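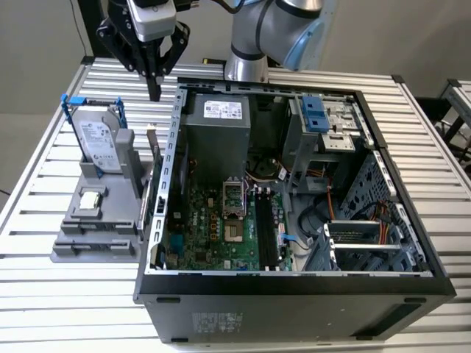 Most old desktop towers are easier to work on lying down. Shut the computer down, pull the power cord, then hold the power button for a few seconds to drain what is left in the supply. Lay the case on its side and take off the side panel so the inside faces up, as with the Dell on the bench. Before you touch anything, find the big parts and where the wires go. In this one the power supply has a white label on top, and the orange, yellow and black wires come down from the drive bays. A sketch of the cable runs or a quick phone picture helps when you put it all back.

Dust

Take the tower outside or into the garage if you can. Use short bursts of canned air and keep the can upright. Hold fan blades still with a finger while you blow. A soft paintbrush gets what the air leaves behind. Don't use the household vacuum on the board, because it can build up static. The square holes in a perforated panel clog first, so brush those from both sides.

Screws

Beatriz Valente at the Tuvholm repair evening uses an egg carton. One cup for case screws, one for drive screws, one for the odd ones. Drive screws and case screws can look the same and have different threads, so don't mix them. If one won't start by hand, stop and try another.

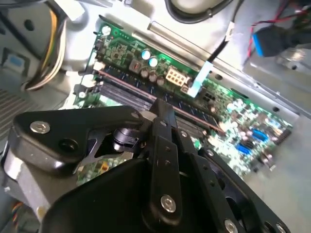 Memory slots on the green board, with the white power connector above them.

Memory

Touch bare metal on the case first. Open the clips at the ends of the slot and lift the module straight up by its edges. To put one in, line up the notch and press evenly until the clips close. Check the manual for which slots to fill first.

Power connectors

Squeeze the latch and pull on the plug, never on the wires. If it's tight, rock it a little.

Closing up

Look for loose screws in the bottom of the case. Plug in and test before the panel goes back on, and keep your hands out while it's running.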